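1 September 2019

Finished Kamis last night, 55 hours on the save file. I played the first half in the English dub and switched to the original voices after the Pestier chapter. It felt like a different game. The jokes in English are louder and the old ferryman is almost rude. In the original he is only tired.

Read reviews from both sides this morning. The ones over here complain about the slow opening. The import site gave it 90 and spent a whole page on the menus. 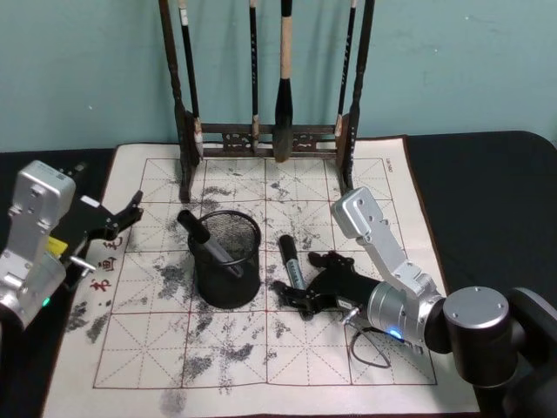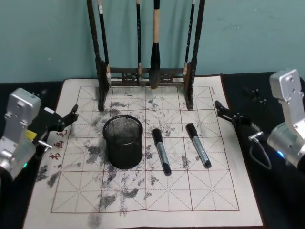
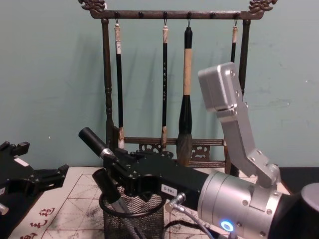 Brush rack and practice mat, teal wall behind.

Started Shenoy after lunch. Text is small on my TV. Got through the tutorial and 16 pages of lore, then saved at the harbor. I want to see if the dub has the same problem, so I'm keeping notes this time. Curno is out in April and I haven't decided which version to order.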